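工单：家里厨房那一头的无线信号总掉，求帮忙看看

状态：已解决
产品：Luler 无线路由器 + Mugo 扩展器
提交时间：四月，晚上九点多

一、问题描述

您好，先谢谢看到这张工单的同事，我话比较多，请多担待。

我们家的网络是去年搬家时装的，主路由是 Luler，放在玄关的弱电箱旁边，厨房和餐厅这边另外加了一个 Mugo 扩展器。冬天一直好好的，进了四月以后，每到傍晚做饭的时候，厨房这边的网就开始闹脾气：手机上信号是满格，可是菜谱打不开，听的广播也断断续续，过一会儿自己又好了。书房和卧室完全没事，所以家里人一开始都说是我的手机旧了（手机确实旧了，不过换了平板也一样）。

我自己先做过这些：

- 主路由和扩展器都断电重启过，当晚好一点，第二天照旧。
- 把扩展器的网络名改成和主路由不一样，方便看自己到底连的是哪一个。
- 翻了扩展器的日志，一个星期里写了1,271条“重新连接上级”，看得我心里直发毛。

二、客服第一次回复

您好！写得这么详细，帮了我们大忙，一点也不啰嗦。

“满格但打不开网页”这种情况，多半是手机到扩展器这一段很好，扩展器回主路由那一段不好。您看到的满格只代表前半段。想麻烦您确认几件事：扩展器和主路由之间隔了几道墙；扩展器用的是哪个频段回连；主路由的信道是不是设成了“自动”。另外固件版本也请抄给我们，在管理页面最下面一行小字。

三、用户补充

中间隔着两道墙，其中一道是卫生间的，贴满了瓷砖。回连用的是2.4G，信道是自动。固件我找了半天，版本号里带个“3”，后面的字太小了，戴上老花镜才看清，已经填在附加栏里。

还有一件事不知道有没有关系：扩展器插在台面旁边的插座上，傍晚正好是微波炉最忙的时候，热饭、热汤、化冻肉，轮着来。

四、客服第二次回复

很有关系！微波炉工作时会干扰2.4G，扩展器离得越近影响越大。加上信道是自动，主路由一受干扰就换信道，扩展器又得跟着重新找一遍，日志里那么多条重连，很可能就是这么攒出来的。请您按下面的顺序试，每做完一步先观察一晚，别一口气全改，不然最后不知道是哪一步起的作用。

1. 把主路由的2.4G信道固定在6，频宽选20兆，保存后等它自己重启完。

2. 扩展器的回连改成5G。改完如果指示灯变红，说明5G穿不过那两道墙，先改回来，再做第3步。

3. 给扩展器挪个地方，离开台面，也离厨房电器远一些。餐厅的矮柜、走廊的插座都可以试。花盆、水壶这类装着水或者湿土的东西，也尽量别挡在它和主路由之间。
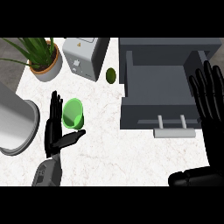
4. 挪好以后，在管理页面看“回连强度”，再把微波炉开上一分钟，前后各记一次数给我们。

5. 还不行的话，请下载 Trudska 诊断包，跑完把生成的文件传到工单里，我们转给二线看。

五、用户反馈

跟您汇报一下，前前后后折腾了好几个晚上。

第1步做完，重连明显少了，热饭的时候还是会卡。第2步果然亮了红灯，卫生间那面墙太厚实，只好改回2.4G。第3步我先试了矮柜，不太理想，后来挪到走廊的插座上，离厨房门口大约3米，一下子就稳了。微波炉开着的时候我特意站在旁边放广播，从头听到尾没有断过。昨天一整天的日志，重连一共18条，而且都在凌晨，我猜是楼上楼下的设备在更新吧，反正那时候我也睡着了。

第5步就没有做了。诊断包我下载下来了，没打开，应该可以删掉吧？

还想顺便问一句，我们家另外有一个 Ninon 的智能插座，也是走2.4G的，固定信道以后要不要重新配对？

六、客服结单说明

可以删掉，没运行过就不会留下什么设置。智能插座不用重新配对，网络名和密码没变，它会自己连回来；万一离线了，拔下来等十秒再插上就好。

凌晨那几条重连不影响使用，固件下次更新以后如果变多了，直接在这张工单下面回复，会自动重新打开，不用另外再填一遍。谢谢您这么有耐心，祝您做饭听广播都顺顺当当。

相关工单
Mugo 扩展器指示灯红蓝交替闪烁
Luler 路由器固定信道后打印机找不到
Ninon 智能插座频繁离线
Trudska 诊断包提示“无法写入文件”
更换宽带套餐后网速没有变化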